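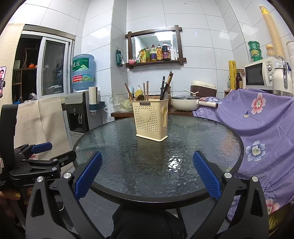

A round glass-topped table with a dark metal rim.

Changes to the Furniture Reuse Service

Residents of the Drullbridge district are advised that the Firstead Furniture Reuse Service will follow revised collection rules from March. The changes apply to all households, including those in rented property, and replace the guidance printed in the autumn newsletter.

Glass-topped tables may now be offered for collection. In previous years these items were declined at the door and had to be taken to the Ortner Road recycling center by the owner. The service has since obtained padded crates for its vehicles, and tops of up to 38 inches across can be carried safely. Larger tops should still be taken to Ortner Road, where the glass bay is open until 4 p.m.

Tops that lift off should be separated from their bases before the crew arrives. Screws and fittings should be placed in a labeled bag and taped to the base. Chipped or cracked glass cannot be accepted for reuse -- please wrap it in heavy paper and mark it clearly.

Upholstered chairs and sofas must carry a fire safety label. Mattresses remain outside the service.

Each household may book up to 3 collections a year at no charge. Additional collections cost $58, payable when the booking is made. Bookings canceled before noon on the previous working day will be refunded in full.

Last year the service passed on more than 1000 items to households in the district. Demand was highest for dining tables, single beds and chests of drawers, and the waiting list for beds remains open. Residents who have such items to give are encouraged to book early, as spring appointments fill quickly.

Booking forms are available at the Durkska Street office and at both branch libraries. Completed forms may be left in the box at the front desk.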